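Questions I keep getting about my wardrobe

**How often do you clear it out?**

Twice a year, in August and again when the heating comes on. It takes me 2 hours if I put music on and leave my phone in the kitchen.

**Do you really own so few clothes?**

Kind of! When I moved to Chornovol I counted everything, socks included, and got to 91 pieces. I've crept up a bit over that (winter coats, mostly).

**Why not fill the top part?**

I used to. I had it stuffed with Kistiver boxes right up to the ceiling and never opened a single one. Now I keep folded stuff on the shelf and whatever I'm wearing that month on the rail.
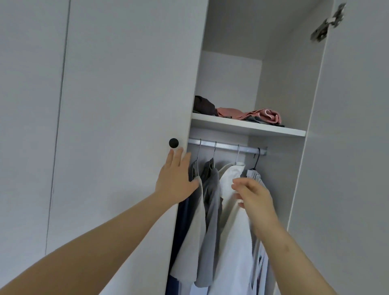 Shirts get hung up as soon as they're ironed, and anything knitted gets folded — hangers leave those awful bumps in the shoulders.

**Which hangers do you use?**

A mix. I bought a pack of 18 from Brandico ages ago and they're still fine. The Flukent ones are slimmer but my heavier things slide right off.

**What do you do with the stuff you don't keep?**

I bag it up and take it to the swap shelf in my building. Good sweaters are usually gone by dinner time.

**Can you do one on shoes?**

Oh boy. I have to find the other half of three pairs first, so give me a few weeks.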